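Sat 26 February

Caramel, batches 5 through 8. Continued from the page with the butter stain.

Batch 5 seized. Sugar from the Murkeo sack, water, no glucose, stirred once at the wrong moment because I wanted to feel involved. Whole pot went to gravel. Scraped it into a tub and labeled it "praline base," which fools no one but may yet end up on a sundae.

Batch 6, same sugar, plus 1,020 g cream warmed first. Left the spoon in the drawer. Went amber nicely, then the thermometer read six degrees under what my nose was telling me, and my nose was right. Bitter, though not in the way people pay for. Checked the probe in boiling water afterward and it's low, so every number on the last two pages should be read with pity. New probe goes on the Cledura order.

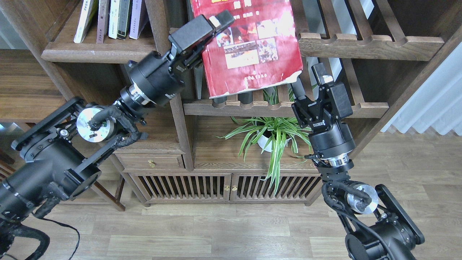
Batch 7 with glucose added at the start and the heat down a notch. Slower. Long enough to wash everything from batch 6, and I did, mostly. Poured at a color I'd call old penny. Set up firm but not tooth-pulling. Salt is still too shy. The flaky kind from Pedthorpe looks lovely on top and then slides off the minute you wrap the piece, so half goes in the pot next time and half on top for vanity.

Wrapping: the wax paper squares are too small again. Either the squares shrank or my knife work got generous. Cut the slab narrower.

To whoever borrowed the good offset spatula: it has come back with a bend in it, and I have bent it back, and now it has two bends.

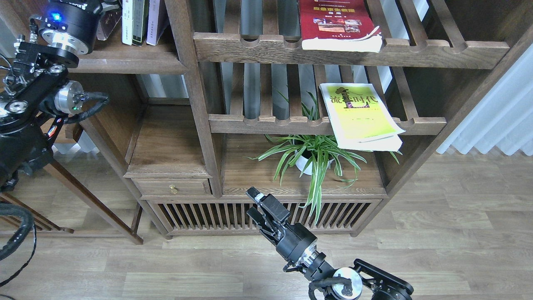

Batch 8 was the Jafarzadeh recipe, the one with cardamom and a bit of orange flower water. Total in the pot 1,740 g before boiling. Crushed the pods by hand and steeped them in the cream, then strained. First taste warm: soap. Second taste, cold, an hour later: very good, possibly the best thing on this page. I have no explanation and am not going looking for one. Halve the orange flower anyway.

Texture on 8 a little soft at the edges where the tray bows. The tray has bowed since June and I keep writing that down as if the tray reads this.

Next:
Repeat 7 with split salt.
Repeat 8, half the orange flower, flat tray.
Keep one piece of each out on the counter unwrapped overnight, see which goes sticky.
Do not stir.

Ate too many of 8 to judge the others fairly. Somebody else try 7 on Monday and write underneath, legibly.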